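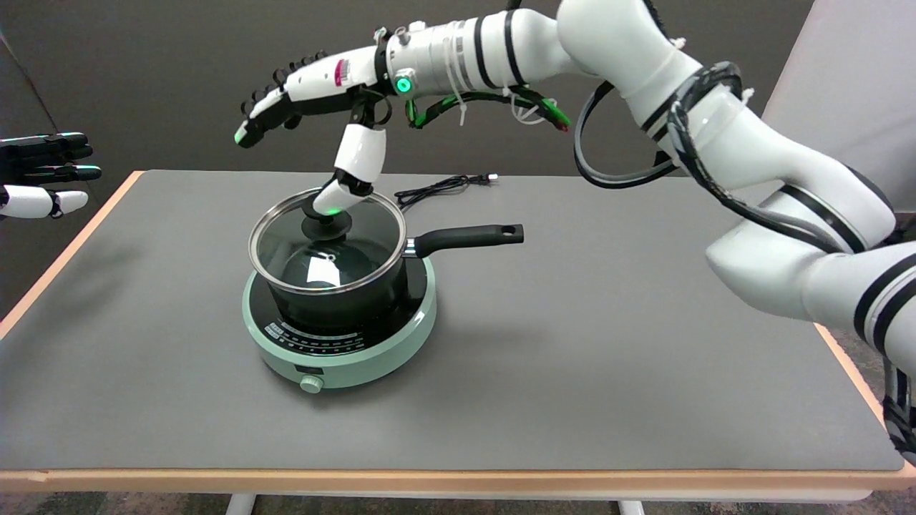
Saucepan with glass lid on a mint-green induction cooktop.

SOLETTI BRINGS ONE-POT COOKING TO SMALL KITCHENS WITH TABLETOP RANGE

Single induction cooktop and lidded saucepan to be sold together from May

NUSDALE – Kitchenware maker Soletti today announced a tabletop cooking set for people with not much kitchen. One round induction cooktop, one saucepan, one lid. In stores and online from May.

The set is called the Clovance. It is meant for studio apartments, dorm rooms where cooking is allowed, office kitchenettes, campers with hookup, and the back corner of the garage when the real stove is out of action. Plug it in, set the pan down, cook.

"We kept hearing the same thing from renters," the company said in a statement. "Two burners they never use together, an oven full of baking sheets, and one pan that gets washed every night. So we started from the pan."

The cooktop is round, with a black glass top and a pale green base. Controls run in a curve along the front edge of the glass, with a small rotary knob below them on the base. The knob is the part testers liked best. Touch panels are fine until your hands are covered in flour, and a knob can be turned with a knuckle. Soletti tried a version without one and went back.

The saucepan is matte black outside with a long black handle. Handle has a hole at the end for hanging, which matters if you own one cupboard. The lid is clear glass with a polished stainless-steel rim and a black knob in the middle, so you can check on rice without lifting it and losing the steam. Soletti says the lid was the most argued-over piece in the whole project. Early samples rattled at a low simmer and were sent back. The rim on the final lid is a bit heavier.

Power cord is black and comes away with the cooktop for storage – coil it up and it goes in the pan, lid on top.

TRIED OUT IN REAL KITCHENS

Before launch, 110 households in Nusdale and Ponce cooked on the set for 4 weeks. They were asked to make their normal dinners and write down what annoyed them. They did. Main complaints were a beep that was too loud (now softer), instructions in tiny print (now bigger) and a box that was hard to open (still working on it).

Between them the households logged 705 meals. Soups and pasta came out on top, then rice, then oatmeal. One household made nothing but dumplings and reported no problems. Another used the pan mostly for popcorn, and asked for a bigger one. A larger pan is being looked at for next year but theres no date yet.

Most testers said they kept the cooktop out on the table or counter all the time. That fed back into the color. The first samples were plain black top to bottom and people put them away after dinner. Mint green stayed out. A cream version was also tested and may come back.

CARE AND USE

Let the glass top cool before wiping. Soft damp cloth, no scouring pads. The saucepan and lid can be washed by hand in warm soapy water; Soletti does not recommend the dishwasher for the pan. The base of the cooktop should never go in water.

The glass stays hot where the pan has been standing, so check before moving anything. Lid knob can get warm on a long simmer – use a cloth. Keep the space around the cooktop clear so air can get in and out, and set it on something flat and steady.

Other induction-ready pans will work on the cooktop as long as the base is flat. Easy test at home: if a fridge magnet sticks firmly to the bottom, it should be fine.

PRICE AND AVAILABILITY

The Clovance set – cooktop, saucepan, glass lid, cord and a short recipe leaflet – will sell for $76. Color is mint green only at launch. Pre-orders are open now through the Soletti online store, and the Ponce and Nusdale shops will have sets on the shelf from opening day in May. Replacement lids and cords will be sold seperately, prices to follow.

Both shops will be cooking on the Clovance during launch week, soup from 11 a.m. until the pot is empty. Bring your own mug if you can.

Retailers wanting to stock the set should get in touch by email before placing an order, as first shipments are limited and will go out in the order requests come in. Review samples available on request. Please include a delivery address and say when you need it back by, or when we do.

ABOUT SOLETTI

Soletti makes pans, lids and small cooking appliances for compact homes. The company is based in Nusdale and has a second shop in Ponce. Its spare parts counter sells handles, knobs and lids for every pan still in the range and a fair number that arent.

Press contact: Soletti press desk, Nusdale. Phones answered 9 a.m. to 4 p.m. Further product photos and the full care leaflet can be sent on request.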